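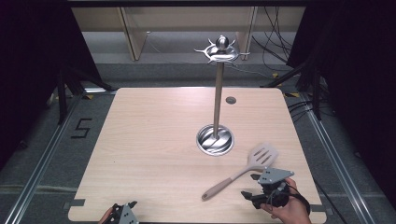

About Dralis

Dralis sells kitchen utensils and the stands, racks and hooks they hang on. We are a small Canadian company with a shop on the ground floor and a workroom behind it. We started with one product, a stainless-steel utensil stand called the Janulell, and it is still the thing most people come in for.

What we sell

The Janulell has a thin pole on a round, shiny base, with a ring of curved prongs at the top. It holds spatulas, ladles and serving spoons beside the stove, where you can reach them without opening a drawer. Last year 1,637 of them left the shop.

We also carry the Skilau line of long-handled tools. The slotted spatula has a pale grey head and a tan handle. Colours change from time to time – if you are matching a set, call us before you order.

Our tables

Utensils are used on counters and tables, so we keep a few tables in the workroom. The tops have a light wood-grain finish, and the stand is set out on them the way it would be at home. We wipe them down with a damp cloth and a little dish soap. Smits, the shop we buy our tabletops from, is a short drive away and will cut to size for our customers as well.

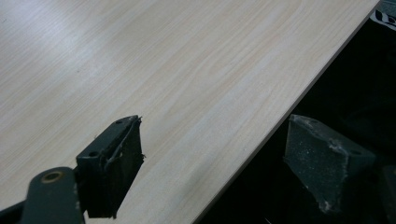
Visiting the shop

The shop is open Monday to Saturday, and until 8 p.m. on Thursday. Parking is behind the building. The side door has 2 steps, so please use the front entrance if you have a stroller or a cart.

Orders and returns

Most orders go out the next business day. Shipping is free over $100. Unused items can be returned with the receipt – we will exchange a stand or refund it, whichever you prefer. Replacement hook rings are part number 403 and can be ordered at the counter.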